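4.2 Demand by Application and Torque Class

The second part of the survey asked fleet operators how they match a truck to its work. Of the 546 operators who returned the form, most run mixed fleets, with a few high-output tractors kept for long grades and a larger number of medium trucks for city delivery. The sample was drawn from the Wanberg register of commercial carriers and covers the trades set out in Section 3.

Operators in refrigerated haulage gave the clearest answers. They buy for steady power at low engine speed, and they replace a truck when repair time begins to cut into delivery windows. Tanker operators put braking and axle load first and treated engine output as a secondary matter. Oddsson and Hebden reported the same order of concerns in their earlier study of northern carriers, although their sample was limited to fleets of fewer than 40 vehicles.

Packaged health goods form a small but growing share of the refrigerated and dry van loads in the sample. These goods are light for their volume, and a trailer is usually full before it reaches its weight limit.

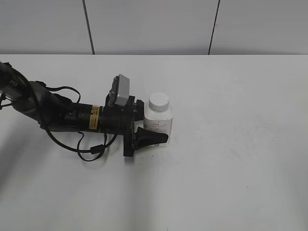
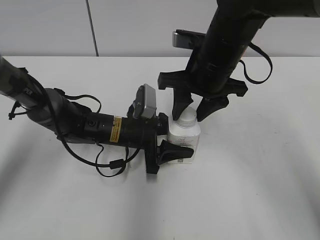
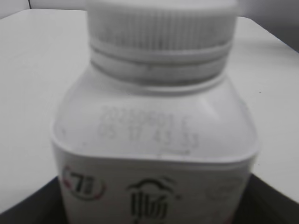
Figure 6. White plastic bottle, three views.

For such loads, a high-output engine brings little gain on flat routes. The operators who bought one anyway named resale value and driver preference as their main reasons. We tested the first of these against the auction records supplied by Kamel. Trucks above the middle power band did hold their price better over the first two owners, but the difference narrowed once mileage was taken into account – and it was absent for trucks used only in distribution.

Transmission type followed a different pattern. Automated manual units were preferred in every application except dumping, where operators continued to ask for a full manual. Several of them wrote that drivers want direct control when backing under load on soft ground. The form did not ask about training, and we cannot say how far this preference would change with a newer workforce.

Service intervals were recorded in engine hours. A check every 1000 hours was the usual practice, with a major inspection at 4000 hours. Carriers that followed the Starkix maintenance schedule reported fewer roadside stops, but they also owned newer trucks, and the two effects could not be separated with the present data. A follow-up form was sent in February to those carriers alone. Its results are given in Section 5.

Comments (3)

Hamish Whitcombe
Does the resale result include trucks sold between dealers, or only public auctions? The text reads as if it were auctions only.

Colette Millet
Agree on the manual gearbox point. Our quarry drivers would say the same.

Yaneth Guzmán
Is the survey form available as an appendix?

Contact | Copyright | Back to top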